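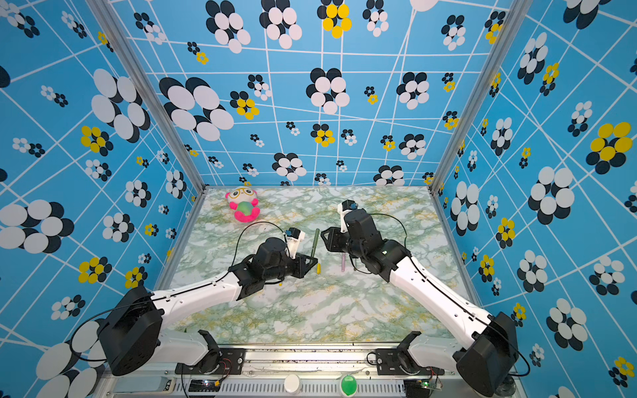
Notas da apresentação, versão 07/01/2018

Slide 1. Abertura
Agradecer o convite. O trabalho é do grupo da Kusum Bajpai e meu, dentro do projeto Horura. Tenho 2 minutos para o problema e o resto para método e resultados.

Slide 2. O problema
Políticas aprendidas por imitação funcionam bem na bancada onde foram treinadas e caem quando se muda o fundo. Quem já trocou uma mesa de lugar no laboratório conhece isso. A pergunta: se variarmos o fundo e o tampo durante a coleta, a política passa a olhar para os objetos?

Slide 3. A bancada
Dois braços frente a frente, cada um com câmera montada acima da garra, mais uma câmera fixa. As paredes do recinto recebem papel estampado. Neste conjunto é azul, com grade branca irregular e flores de círculos em branco, preto e amarelo. Tampo com padrão de mármore, veios verdes e mostarda. Chamar atenção para a variação de tamanho dos motivos: os pequenos se confundem com objetos na escala da mesa, e era isso que queríamos.

Slide 4. A tarefa
Manipulação de canetas com as duas garras. São objetos finos, difíceis de segmentar contra um fundo carregado. A pelúcia no canto do tampo conta como distrator e não entra na tarefa.
Se perguntarem sobre cores: há canetas claras e escuras, de propósito.

Slide 5. Dados
2,236 no gráfico está em formato inglês. Ler "dois mil duzentos e trinta e seis episódios". Corrigir no slide antes de fevereiro.
A teleoperação foi feita com o software Casach. Cada papel ficou montado por cerca de 30 episódios antes da troca.

Slide 6. Comparação
Mesma arquitetura, mesmo número de episódios, fundo liso contra fundo variado. Avaliação em papéis que não aparecem no treino. A política com fundo variado perde menos desempenho na mudança. Em fundo liso conhecido, as duas ficam próximas. Mostrar as curvas e esperar um pouco, o eixo vertical não começa em zero.

Slide 7. Limitações
Só uma bancada. Iluminação fixa. Não separamos o efeito do tampo do efeito das paredes. A Kusum está rodando essa ablação.

Slide 8. Perguntas
Provável: por que não aumentar os dados por software? Testamos com o Pollon, resultado no slide extra. As sombras e os reflexos no tampo não saíram iguais.
Contato no último slide.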